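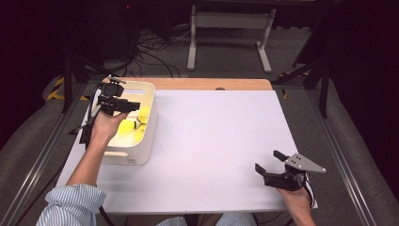
Why a Shuttlecock Slows Down

Science pages for ages 8 to 11
Text: Viola Negri. Checked by: Annunziata Bellini.

A shuttlecock is the thing players hit in badminton. It has two main parts. The base is the rounded end. It is often made of cork. The skirt is the wide part that spreads out behind the base. It is made of feathers or of plastic.

A ball and a shuttlecock do not fly the same way. A ball thrown across a yard follows a curve that looks much the same going up as coming down. A shuttlecock goes up fast, loses most of its speed, and then drops steeply. The cause is air.

Air and drag

Air is made of very small particles. Anything that moves through air has to push these particles out of the way. The air pushes back. This push is called drag. Drag always acts against the direction of travel.

Drag depends on speed. If an object goes 2 times as fast, the drag on it becomes about 4 times as large. A shuttlecock therefore loses speed most quickly just after it is hit.

Drag also depends on size and shape. A wide object pushes more air than a narrow one. The skirt of a shuttlecock is wide, and air also passes through its gaps and swirls behind it. Swirling air adds to the drag.

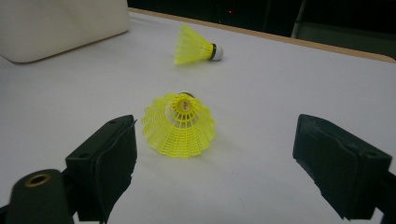 Weight matters too. A feather shuttlecock weighs close to 5 grams, less than a sheet or two of thick drawing paper. A light object is easy to slow down. A heavy object of the same shape would keep going much farther.

Why the base goes first

Most of the weight is in the base. Most of the drag is on the skirt. When a shuttlecock is hit, it starts out base first toward the racket. It then has to turn over. The air holds the skirt back while the heavy base moves ahead, and the shuttlecock swings around. It may wobble a little before it settles. An arrow works in a similar way, with a heavy tip and feathers at the tail.

Plastic and feather

Plastic skirts last longer. Feathers break easily, but many players like the way a feather shuttlecock slows down near the end of its flight. Feather skirts also spin, because the feathers overlap at a slight angle.

Test it

You need one shuttlecock, one sheet of paper, and a clear floor.

1. Hold the shuttlecock at shoulder height with the skirt pointing down. Let go. Watch which end lands first.
2. Do the same with the shuttlecock held sideways.
3. Crumple the paper into a tight ball. Drop the ball and the shuttlecock together from the same height.
4. Write down what you saw each time.

Words to know

Drag: the push of air against a moving object.
Base: the rounded, heavier end of a shuttlecock.
Skirt: the wide, open end.

Next page: How a Parachute Works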